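Inventory, Dolville

The executor's form had 200 lines and Veronika Danzer had filled in six of them by Monday noon. Kitchen, section 7. She wrote the way she had been trained to at Wieser, item first, condition second, colour only where it mattered.

Kettle, worn. Colander, serviceable. Drawer of string, various lengths, no resale value.

Her uncle had labelled the pantry shelves by month. January held lentils. The other labels had lost their glue and lay on the floor, and she recorded them as paper, loose.

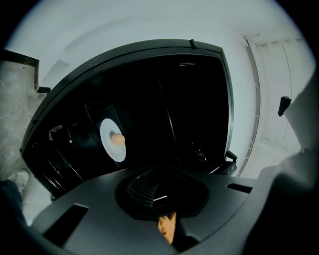
Reto Zürcher had asked for the kitchen to be finished first, as the buyer from Plindura wanted dimensions. Veronika measured the bench, then the wall, then the bench again. The form had a column for fixed fittings and a column for contents, and the black cabinet required both. Under fixed fittings she wrote: cabinet, black, rounded rim, bracket at left. Under contents she wrote: plate, round, white. She stopped there. On the plate was something small and tan, shaped like an egg, and the form offered no category between crockery and perishables.

She rang Reto.

'Is it food?' he said.

'Undetermined.'

'Then leave the line blank.'

The instructions on page one did not permit blanks. She read him the clause. He was eating something crisp and took a while to answer.

'Your uncle would have put it down as an egg,' he said.

'My uncle put gravel down as ballast - and claimed it.'

She entered it as one object, tan, on plate, value to be advised. Then she initialled the line and went to look for the key to the laundry.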